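Kaczmarczyk Center Opens Registration for Winter Well-Being Course

ROLLVILLE, Sunday, January 27, 2019. The Kaczmarczyk Center for Personal Growth has opened registration for its winter course, Steady Days, which will be offered at its Rollville and Buden locations. The course is intended for adults who wish to build regular habits of rest, reflection and self-care.
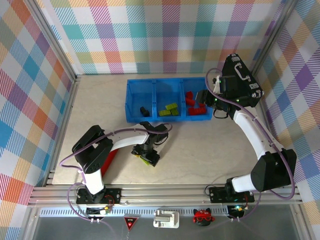
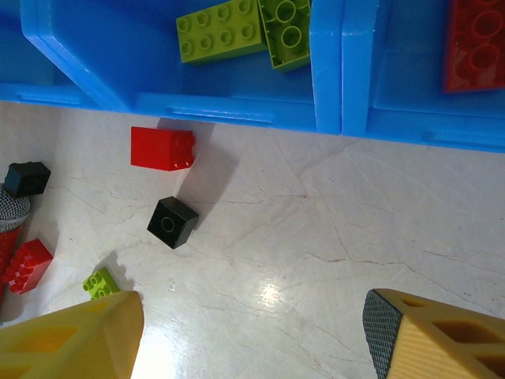
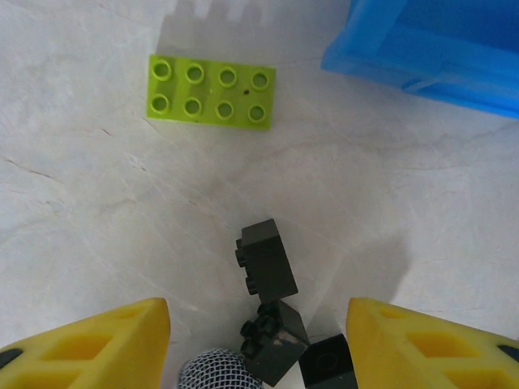
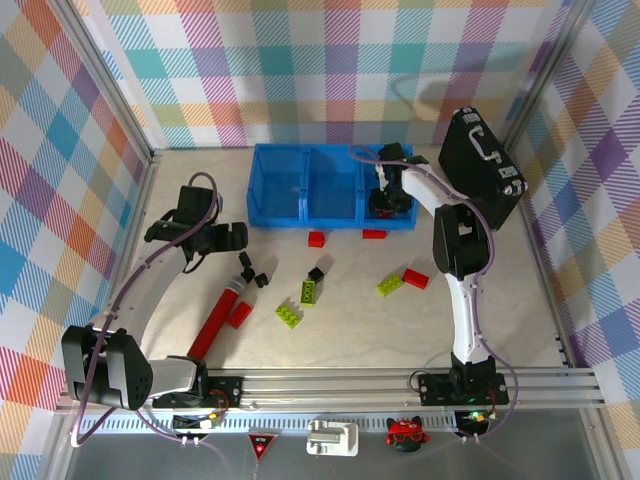
Course Content and Schedule

Steady Days consists of 10 evening sessions led by Magdy Zaki, who joined the Center's teaching staff last year after a long period in adult education. Each session includes a short talk, a guided breathing exercise and time for private writing. Participants will receive a printed workbook at the first meeting and are asked to bring it to every session.

Early sessions address sleep, daily routine and the use of quiet time. Later sessions turn to personal goals, difficult conversations and the setting of limits at work and at home. The final evening is reserved for a written plan that each participant may keep or discuss with the course leader.

Enrollment is limited to 26 adults at each location. No previous experience with meditation or journaling is required. The course does not take the place of medical care or counseling, and persons under treatment are advised to speak with their provider before enrolling.

Statement From the Director

"Many people come to us wanting to change everything at once," said Elżbieta Wasilewska, director of the Center. "We ask them to choose one small practice and keep at it for a week. The course was planned with that in mind."

Wasilewska said that 1,721 people attended the Center's classes and open evenings last year, and that requests for a longer evening course had come mainly from Buden.

Registration

Registration forms are available at the front desk of both locations during regular office hours. Places will be assigned in the order in which completed forms are received. Applicants who cannot be placed will be offered a seat in the next course.

A limited number of reduced-fee places are supported by the Clidov Fund. Applicants for these places should mark the box on the second page of the form; no separate letter is needed.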